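Carpet on a work table: how to keep it flat?

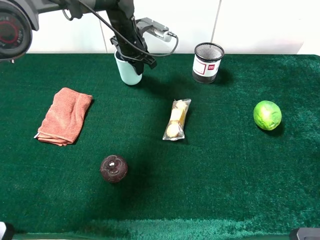

Table with the green carpet, cup and pencil holder on top.

Lise Bergeron
Dark green carpet over a large tabletop, 5 mm pile. It creeps when I slide a cup or a folded towel across it. Glue is out, the top goes back in June.

Sigita Žukauskas
Double-sided carpet tape, removable grade, along the perimeter plus 2 strips across the middle. Vacuum the backing first. Press and leave overnight.

Eugeniusz Grabowska
I just use clamps.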